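Kwabena Laryea spends most of his working day steering a robot arm that does not exist. At Lokex, a small firm in Stultham, he collects the examples a learning system needs before it can pick things up by itself.

"I do the task, the computer writes down every movement, and then I do it again," he says. "On a good day I get 149 usable runs. My worst was 31."

The work is done in simulation. Laryea moves a hand controller at his desk and the arm on his screen follows. The view he uses most is the one from the wrist — close in, with the fingers always in sight. 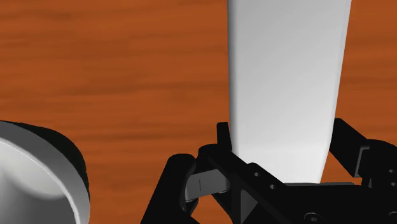

The simulated gripper with its fingers either side of a white object, on a wooden tabletop.

He would like the set to reach 4,000 runs by September. Bad ones are thrown out, though he keeps those where he fumbles and recovers. "If it only ever sees me get it right first time, it has no idea what to do after a slip. I had to learn to stop deleting those."

Small changes matter more than he expected. The wood grain, the lighting and the starting positions are all shuffled between batches. An early batch of 323 runs had to be redone when he found that every one began with the arm in the same place.

Does he get bored? "Yes, by mid-afternoon. Then I get careless, and it shows in the data, so I go for a walk."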